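Marta Dmytriv
10 February 2025

People keep asking me if a robot can tidy a junk drawer yet. Short answer from someone who follows this for work: sort of, slowly, and cables are still the worst part.

Towels and cups get all the attention. A cup has one shape. A cable has a new shape every time you touch it, and when you pull one end you often get three others you didn't ask for.

Sorting cords with two arms and a teal bin:

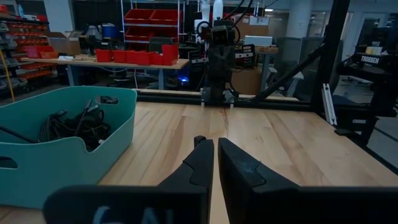
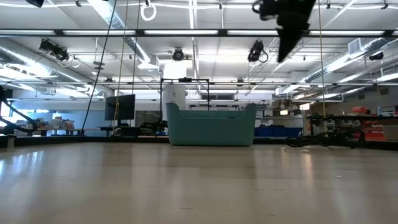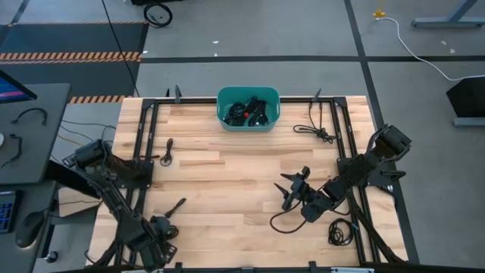 What counts as done is a fair question. Getting a cord off a pile is one job. Coiling it is another, and putting a tie on it is a third. Most demos I've been sent stop after the first.

Tymofii Horobets asked me about price. I don't have a good number. A person with a free afternoon and a bag of twist ties is still cheaper for any house I know of.

A shop is different. Sylvie McIntyre runs returns at Clotex and they have 2,102 power cords waiting to be matched and wrapped. She'd take a slow machine if it could run overnight without someone standing there.

I'd say flat, stiff things first, cords a good while later. Will post again in May after I visit Fustarix. Send me your questions for them before then.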